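How to Get a Question on Your Town Ballot (My Dendstead Version)

I've had a bunch of emails since we got the Miretti bridge question onto the ballot in Dendstead, and most of them ask the same thing: how do you even start? So I'm finally writing it down. Your town will have its own rules, and you should read those before you trust anything I say, but the general shape of the job seems to travel pretty well.

First, find the rules

Go to the clerk's office and ask for the petition rules on paper. I know, they're online too. Our online copy was two versions behind, and I'd already drafted half a petition off it before I found out (that was a fun evening). Ask three things while you're at the counter: how many signatures you need, who is allowed to sign, and when the clock starts.

In Dendstead the number was 1,667 valid signatures. Please circle the word valid. People sign who aren't registered, or who moved to Yorath last spring and never changed their address, or who already signed at the farmers market and forgot. We set our own goal 400 above the requirement and I was glad of nearly every one of them.

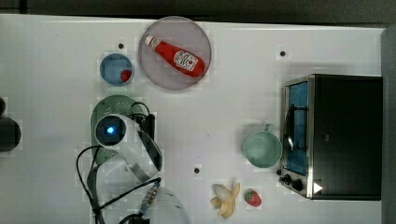

The clock matters just as much. Ours started the morning the clerk stamped the blank petition, and we got 22 days. If I did it again I wouldn't hand in that blank until I had people lined up for the first two weekends. I got excited and turned it in early, then spent four of my days calling around for help.

Write the question

This is the part everybody wants to rush, and I get it! You're mad about the bridge, you want to go talk to people about the bridge. But the question is what ends up in front of voters, and it's what a lawyer will pick at if somebody wants to stop you.

Keep it to one thing. Our first draft asked whether the town should repair the bridge and also pay for it out of the road fund. The clerk very kindly pointed out that a person might want the first and hate the second. We cut the money part and the whole thing got shorter and better.

Make sure yes means yes. If a voter has to pick "no" in order to keep the bridge open, you've lost a chunk of your own supporters right there. Read it out loud to someone who hasn't been following along and ask them what a yes vote does. If they pause, fix it.

Then have it checked. Some clerks will look over your wording informally before you file, and some won't touch it. Ask anyway.
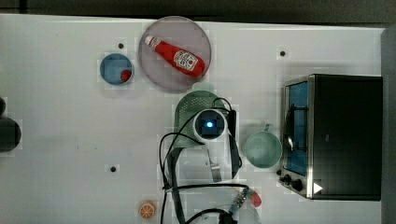
Print the sheets

Use the official form if there is one, and don't get creative with it. Same margins, same paper size, same little block at the bottom where the person collecting signs. We had ours done at Ceveck, the copy shop on Main, and I proofread one sheet before they ran the stack. Do that. We caught a missing line for the street address.

Put the full question at the top of every single page, front and back. A sheet without it can be tossed in our town, and a full sheet is a lot of standing in the cold.

Go collect

Clipboards with a pen on a string. Bring more pens. The spots that worked for us were the library steps around five, the transfer station in the morning, and the line outside the school play. The supermarket said no, so we stayed off their lot.
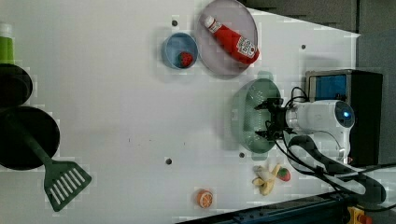
Ketchup bottle and green colander on a white table.

Keep your pitch short. Mine was "Are you registered in Dendstead? We want a vote on the Miretti bridge." If they wanted to argue, I told them signing only puts the question on the ballot and they could vote however they liked. Quite a few people who disagreed with me signed on that basis, and I thought that was pretty decent of them.

Check each sheet the same night. Look for missing dates, ditto marks (ours don't count) and handwriting you can't read. I kept a running tally in a notebook, with 6 columns that made sense only to me.

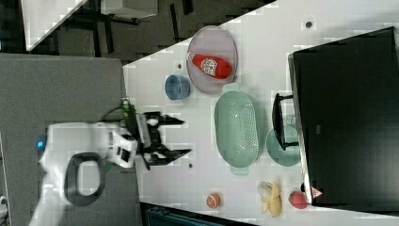
One reader wrote in to say that their clerk threw out entire pages when a single signature on them was bad, so they'd started using sheets with fewer lines to limit the damage. I hadn't thought of that, and it's a smart move if your rules allow a shorter form. Ask about it when you pick up the rules.

Hand it in

Don't wait for the last afternoon. Make copies of everything, number the pages, and get a stamped receipt with the time on it. We went in at 10 a.m. with two days to spare, and the clerk's count took most of a week.

If you come up short, find out whether you get extra days to fix it. Dendstead doesn't give you any. Yorath does, but you have to request them in writing.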